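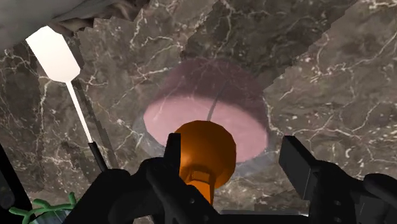 Tuesday, glaze bench, just after lunch

Right, the kiln's cool enough to open and I've had a proper look at the test tiles. Mixed bag! The Nisumgate clay came through lovely, no cracks at all, and the white slip has stuck to it far better than it did in February. The Borkora body has warped again (same corner, same direction, which makes me think it's my rolling and I should stop blaming the clay).

Glaze notes before I forget. Batch of 500 g dry, sieved twice, tin oxide as before. I cut the water back a bit and it went on thicker than I like, so there are drips at the bottom of tiles 4 and 7. Tile 9 is the one I'd happily eat my breakfast off – a soft oatmeal colour, breaking to rust along the edges. Tile 13 has crawled horribly. I suspect greasy fingers, mine, after the chips.

Flynn Prendergast had a go at the Zikness frit in place of our usual and got a glossier surface with a few pinholes. He wants to slow the last stretch of the firing and add a soak. I'm all for it, though it'll mean somebody staying late to switch off, and I did the last two!

Also dug out the old Goodwin scales and checked them against the 200 g weight. They read slightly heavy, so please use the newer pair for colourants until I've fiddled with the screw. For clay and plaster they'll do fine.
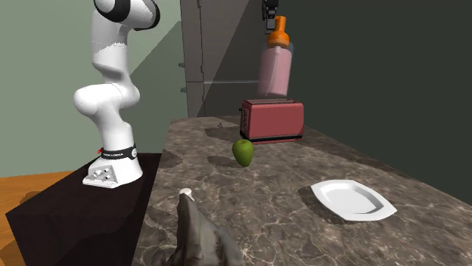
Can the leftover glaze from this batch go back in the main bucket?

Best not, as it's got more tin in it than the bucket does and we'd never get the same white twice. It's in a lidded tub on the bottom shelf, labelled, and it's fine for insides of mugs or anything you're not trying to match.

Still to do: reglaze 4 and 7 with a thinner coat, wash 13 and give it another chance, roll a fresh set of Borkora tiles and turn them over halfway through drying. I'd also like to try the oatmeal over the dark slip, only we're down to the last scrapings of that and the bag of manganese is nearly finished. We've got 63 blank tiles left on the rack, so there's plenty to play with.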